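Keeping the burger cell in step

The Stostanness cell stacks toy burgers for visitors, and most of its upkeep concerns the clear holders beside the tray. Each part stands on edge in its slot. If a holder creeps along the table, every taught pick is wrong by the same amount.

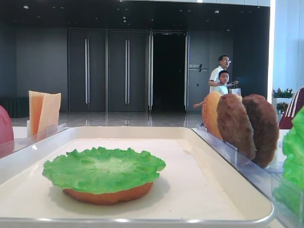

Bun and lettuce on the tray, with patties and cheese upright in the holders.

Nazarenko, which built the cell, re-teaches the pick points after every 2,000 cycles. The job takes 20 minutes. Lettuce is set last: its ruffled edge gives the fingers little flat surface, so closing force is held at 44 per cent and speed at 90.
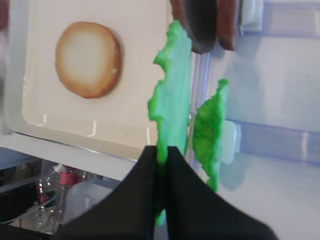

Words: Frauke Dreßler

Finger pads are checked at the same service. Worn pads let a leaf turn in the grip, and it then lands skewed on the bun. The wrist camera is wiped and its mount screws are tested by hand.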